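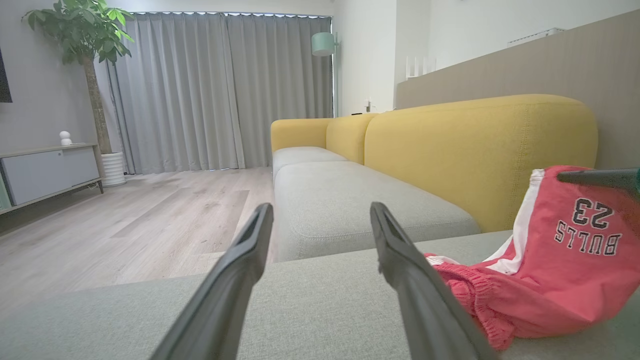
When we moved to the new flat in October, I made one rule for myself: the laundry must not live on the sofa. I kept this rule for maybe two weeks. Now the sofa is the place where every clean thing goes first, and from there it waits.

I want to write down how I am folding sports clothes, because my friend Shu-fen Yip asked me and my answer by message was too long. She has two boys who play basketball and her drawer does not close. Mine did not close before either.

The problem with basketball shorts is the cloth. It is slippery, and the legs are so wide that the usual way of folding trousers gives you a big flat thing which opens again when you touch it. Also the elastic at the waist wants to pull everything together. If you leave the shorts crumpled for one evening the waistband makes small creases down into the legs, and polyester is not nice to iron. My old iron, a Zatora, left a shiny mark on a pair of black ones and I never tried again.

So, my method. I learned half of it from my mother and the other half from making mistakes.

First I turn the shorts the right way out and I shake them two times, holding the waistband with both hands. Then I lay them on the seat cushion, front side up, and I pull the waistband flat with my fingers. It will shrink back a little. I let it.

After this I fold one leg over the other, so the side stripes are more or less together. The crotch part makes a triangle that sticks out, and I tuck it in to get a straight side. Many people skip the triangle and then wonder why the pile is leaning. Then I bring the bottom of the legs up to the waistband, and if the drawer is small I fold one more time.

With a number or a team name I try to keep the print on the flat part, away from the fold line. The red Bulls ones with the 23 are the favourite colour of everybody in this home, and the print on an older pair cracked exactly where I folded it each time. I was sad about it for longer than is reasonable. 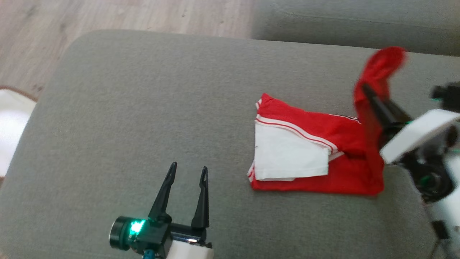

Red sports clothes on the sofa, one piece folded and some red cloth still in the air.

You will notice that I fold on the sofa and not on a table. Wen-hsiung says a table is better for the back, and he is right, but our table is 70 cm wide and it always has his papers on it. The seat cushions are wide and flat, and the fabric has a fine texture, so the slippery cloth stays where I put it. On the table the shorts travel. Also I can put one pile on each cushion: shorts close to me, shirts in the middle, towels at the end near the window. When I stand up, the piles go to the rooms in the same order.

Some readers asked about the sofa before, so I will answer quickly. It is a modular one in a light grey that has a bit of green in it, depending on the hour. We bought it second-hand from a family called Cheng for 400 dollars, and paid 40 more to the man with the van. I was worried that the yellow backrest would be too strong beside the grey, and for the first days I covered it with a blanket. Now I like it. Red clothes on it look terrible together, but they are only visiting.

For washing I do cold water, inside out, no softener. Softener makes this kind of cloth smell strange after a while, even when it is clean. There is a sports wash called Flesia which Shu-fen uses, and she gave me a 200 ml bottle to try. I could not find much difference, but the bottle is small and maybe I was not paying enough attention. I hang the shorts by the waistband, never by the legs.

One more thing I forgot. If the shorts have a drawstring, tie it in a loose bow before you wash. I lost two strings inside the waistband last winter, and getting them back with a safety pin took a whole episode of Sodden, the detective series where it is raining all the time. I missed who did it and Wen-hsiung refuses to tell me.

Next time I will try to write about jerseys, which are more difficult because of the sleeves, or the missing sleeves. If you have a good way for the ones with no sleeves and a very big neck, please leave it in the comments. Mine are still rolled like a sausage in the bottom drawer.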